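작업노트 / 양팔 셀 2호기 (Sultberg 시뮬 + 실기)
2018-12-14
작성: Jui-lin Chuang
같이 본 사람: Chia-jung Yu (오후만)

어제 이어서. 오른팔 손목 오프셋 건 아직 안 끝남. 실기 쪽은 전원 내려놓은 상태, 오전엔 시뮬만 만짐.

아침에 와서 제일 먼저 로그 확인. 밤새 돌린 에피소드 159개. 그중 오른손 파지 실패로 찍힌 게 33개. 왼손 쪽은 이번 세트에서 쓰질 않으니 통계 의미 없음. 실패 33개 중 21개가 전부 같은 패턴 — 손가락이 닫히기 직전에 손목이 바깥쪽으로 조금 돌아감. 나머지는 제각각. 물체가 밀려서 나간 것, 타임아웃, 충돌 플래그 잘못 올라온 것. 충돌 플래그는 따로 봐야 함 (밑에 적음).

원인 후보
- 손목 조인트 영점이 모델 파일이랑 컨트롤러 설정에서 서로 다름
- 손가락 접촉 강성 너무 높음
- 팬 충돌 메시가 거침 (테두리 쪽)

첫번째부터. 모델 파일 열어보니 오른손목 오프셋이 2도로 들어가 있음. 컨트롤러 쪽은 0. 지난번 실기 손목 분해하고 다시 조립했을때 누가 모델에만 넣고 컨트롤러에는 안 넣은 듯. 변경 이력에 메모 없음. 이런거 제발 적어주세요 다들. 나도 포함.

컨트롤러에도 2도 넣고 재시작. 홈 자세에서 양팔 비교, 이제 좌우 대칭 맞음. 조인트 값 덤프 떠서 폴더에 넣어둠, 파일 이름에 "wrist_fix" 붙어 있는 것.

그다음 접촉 강성. Grirkach 손가락 모델 기본값이 원래 좀 딱딱한데 우리가 예전에 더 올려놨음. 금속 블록 잡던 시절 값 그대로. 과일류는 그 값이면 튕김. 기본값으로 되돌리고 감쇠만 조금 올림. 너무 올리면 손가락이 늦게 따라와서 적당히.

팬 메시는 테두리만 다시 뽑음. 예전 메시는 림이 각져 있어서 물체가 벽에 닿는 순간 법선이 이상하게 튐. 손잡이 쪽은 손 안댐. 메시 바꾸고 스텝 시간 좀 늘었는데 참을만한 수준.

점심 전에 수정본으로 다시 돌림. 물체 배치는 그대로 두고 시드도 고정. 대리석 상판, 가운데에 팬. 왼팔은 대기. 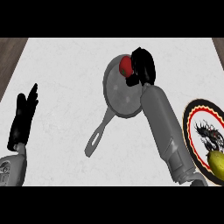
수정본 화면 캡처. 오른손이 팬 위쪽 테두리에서 토마토 물고 있는 상태, 왼손은 비어 있음.

캡처 보고 체크한 것. 손가락 하나가 토마토 밑으로 들어가 있고 나머지가 오른쪽을 감싸고 있음. 토마토가 팬 안쪽에 붙어 있는데 이 자세는 마음에 안듬. 벽을 받침처럼 쓰는 꼴이라 힘 값이 실제 파지력보다 크게 나올 수 있음. 접촉력 로그에서 팬-토마토랑 손가락-토마토를 분리해서 봐야 판단 가능. 지금 로그는 합쳐서 나옴. 스크립트 고쳐야됨.

전완이 팬 테두리 오른쪽 바로 옆을 지나가는 것도 신경쓰임. 화면상으로는 겹쳐 보이는데 높이는 이 각도로 모름. 거리 계산 따로 돌릴것. 충돌 플래그 잘못 올라온 것들이 혹시 여기서 나온 건지도. 전완 충돌 형상이 캡슐 하나로 돼 있어서 실제보다 뚱뚱함. 마디별로 나누면 해결될 것 같은데 확신은 없음.

접시 쪽 서양배도 마찬가지. 오른 전완이랑 가까움. 배 집는 과제로 넘어가면 접근 방향 바꾸거나 접시를 좀 더 밀어야 함. 오늘은 안 건드림.

오후. Chia-jung 합류. 실기 오른손목 점검.

순서 (다음 사람용)
1. 비상정지 누르고 주전원 내림. 표시등 꺼진 것 확인
2. 전완 받침대 먼저 대기. 안 대고 볼트 풀면 팔 처짐
3. 손목 커버 나사 풀기. 긴 것 짧은 것 섞이지 않게 트레이에 따로
4. 케이블 고정 클립 빼고 커넥터 쪽 눌림 자국 있는지 봄
5. 영점 핀 꽂아서 기계 영점 맞는지 확인
6. 조립은 역순. 나사는 대각선으로 조금씩

4번에서 클립 하나 금 가 있었음. Drerkska 부품함에 있던 예비로 교체. 예비 클립 이제 없음, 주문 넣어야함. 케이블 피복은 괜찮음. 5번 영점 핀은 걸리는 것 없이 들어감. 그러니까 기계 쪽은 멀쩡하고 소프트웨어 값만 어긋났던 걸로 봐도 될듯. 그래도 2도 값이 처음에 어디서 나온건지는 아직 모름. Chia-jung 말로는 분해 전 지그로 잰 값일 수 있다고 함. 지그 기록 찾아보기로 함.

만약 그게 맞으면 지금은 기계 영점이 제대로니까 양쪽 다 0으로 가야 맞는 거고 내가 오전에 넣은 2도는 임시임. 시뮬은 두 파일이 서로 맞기만 하면 되니까 결과에 영향 없음. 실기에는 이 값 절대 올리지 말것. 실기 설정 폴더는 잠가둠.

그리스는 손목 쪽만 얇게 보충. 팔꿈치 안 열었음. 왼팔은 커버 안 열고 눈으로만 봄. 왼손 손가락 패드 끝이 약간 닳은 것 같은데 아직 쓸만함. 다음 정비때 양손 같이 교체하는 게 나을 듯.

저녁 돌릴 것
- Chou 스케줄러에 수정본 큐 올림. 어젯밤이랑 같은 159개, 같은 시드
- 접촉력 분리 로그 켜고 (스크립트 급하게 고침, 첫 에피소드만 열어서 값 나오는 것 확인)
- 전완 캡슐은 일단 그대로. 한번에 여러개 바꾸면 뭐가 효과 있었는지 모름. 이미 세 개 바꿔버렸지만..

남은 일
- 지그 기록 찾기 (Chia-jung)
- 클립 주문 (나)
- 영점 값 확정되면 모델/컨트롤러 둘다 수정하고 이력에 꼭 적기
- 팬-전완 최소거리 계산
- 충돌 플래그 오검출 에피소드만 따로 모아서 재생
- 접시 위치 바꾼 배치 파일 하나 만들기

실기 전원은 내려둔 채로 퇴근. 영점 핀은 뽑아서 공구함 맨 윗칸에 둠. 꽂힌 채로 전원 넣으면 큰일나니 켜기전에 핀 공구함에 있는지 먼저 볼것.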